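The gray blanket and how I learned to fold it

I did not plan to write about a blanket this month, but it is the thing that took most of my attention in August, so I will write about it.

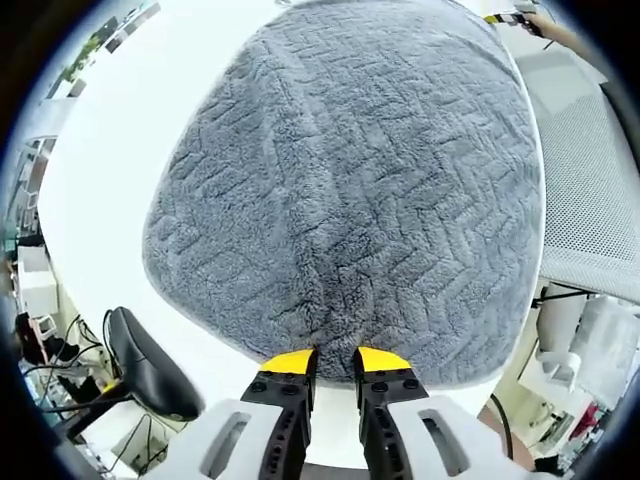

It came to us in a strange season. We live in a warm city, and in August a person who thinks about plush fabric is either a shop owner or a little confused. But our old blanket had become thin in the middle, and I wanted to have the new one ready before the cold arrives, and not run to the shop on the first evening when everyone else is running too. The shop is called Nikuren, a small place behind the market that sells bed things and towels. They had two colors left, a cream and this gray with some blue in it. My husband voted for cream. I have a child of 5 and I know what happens with cream.

The pattern is pressed into the pile, short bars that go in zigzag, like some old floors. When I was a child my grandmother had a floor like this in her entrance and I used to walk on it following the bars with my toes. I did not think of the floor in the shop. I thought of it at home, in the evening, when my hand was following the bars by itself.

I want to write mostly about the folding, because this is what gave me difficulty.

For a thin blanket I never had any method. I took two corners, put them to the other two corners, did it again, and put the thing on the shelf. With a thick plush blanket this does not work well. The fabric holds on to itself. You bring one half over the other and it does not slide, it stays where it first touched, and then you have a long hill in the middle that you must press out. If you press it with your palm the hill only moves to another place. Also the air stays inside. The first time I folded it, it was so high that the door of the cabinet did not close, and in the morning the door had opened and the blanket was half on the floor.

I complained about this to Hiu-tung Fu, who was my neighbor for 6 years before she moved to the other side of the river. We still write to each other almost every day. She told me to stop folding on the bed. A bed is soft, she wrote, so the bed and the blanket are both moving and you are fighting with two things. Fold on a table. I answered that my table is too small for it. She wrote back, then fold on a small table, it is still better than a bed.

She was right. The white table is smooth and hard, and the blanket can be pulled over it without much force. It goes almost to the edge on one side, so I have to be careful that the weight does not pull it down to the floor, but I learned to put it a little more to the middle and it stays.

So this is my way now, and I write it also for myself, because in spring I will forget.

First I clear the table and wipe it. A plush fabric collects every crumb, and I don't want breakfast in my blanket until the winter. I wait until the table is dry.

Then I lay the blanket and I brush it with my hand, always in the same direction. This was my own discovery and I am a little proud of it. The pile has a direction, like the fur of a cat. If you brush it one way it is pale, and if you brush it the other way it is dark. When all of it is lying in one direction, it becomes flatter and you can see better where the hem is. I begin at the middle and go to the outside. The big creases I don't press. I take the hem with two hands, lift it a little and put it down again, and often the crease goes away with the air. If it does not go away, I do it again from the other side.

After this I fold in three and not in two. One side comes to the middle, the other side comes over it. For a thick fabric three is better, I think, because the fold is round and there is no hard line in the center. A hard line in plush stays for a long time. On our old blanket there was a line which never left, even after washing, and I believe it is the place where it started to become thin.

The rounded corners are a small problem. With square corners you can see immediately if you are straight. With round ones you have nothing to match, so I match the hem. The hem is thin and lighter than the rest and it is easy to follow with the eyes. I don't try to be perfect. If one side is longer, I put the longer side inside.

Last, I roll it. I know some people fold to the end and make a square packet. I tried this also, and it looks nice for one day, then it slowly opens. A roll is more quiet. I roll slowly with my forearms on it, so the air goes out in front, and then I close it with two cotton ribbons that I saved from a package of towels. My husband says it looks like a very large cake.

Where to put it was another question. I have two storage bags from Divier, with a zipper and a small window, and I wanted to use one of them. But the bag was made for summer blankets, and the roll went in only with a lot of pushing, and I did not like to see the pile pressed so hard against the plastic. So I took it out again. Now it is in a pillowcase, an old big one. The air can pass, the dust cannot, and the opening is folded under. It stands on the top shelf, left side, beside the box with the winter shoes.

About washing I know less, and I would be happy if somebody has more experience. The paper from the shop says cold water and a gentle program, and no fabric softener. I understand the cold water. The softener I don't understand, it is a soft thing and it would be softer, but my sister says softener makes the pile stick together and after some washes it is like a wet dog that dried badly. I believe her because she has ruined more blankets than me. For drying I plan to put it over two lines and not over one, so the weight is divided, and to turn it after some hours. There was also a spray from Mushi in the shop, against moths, but I read on the package that it is for wool, and my blanket is not wool, so I kept my money.

One more thing, for those who have a small child. My daughter found out that she can draw in the pile with her finger. She makes a line, then a house, then a sun, and then with one hand she brushes everything away and starts again. One morning I wanted to fold and I could not start for a long time, because there was a horse on my blanket and the horse was not finished. I made tea and waited. She draws very serious horses – all of them have eyelashes.

I did think if I should buy a second one, for the sofa. The shop will have other colors in October, the woman told me, maybe a green. But the sofa is already full with cushions, and I promised myself that for each new thing one old thing must go out. The old thin blanket has gone already to my mother-in-law, who uses it under the ironing cloth. If I buy a green one I must decide what else can leave the house, and at this moment I don't see anything that my family would give without a fight.

Next time I want to write about the kitchen drawers. I have started with the one for lids, and there are 13 lids and I have pots for only some of them. If you had the same situation, please write to me in the comments what you did with the lids that belong to nothing. And if you know a better way to fold a thick blanket on a small table, I am happy to read this too.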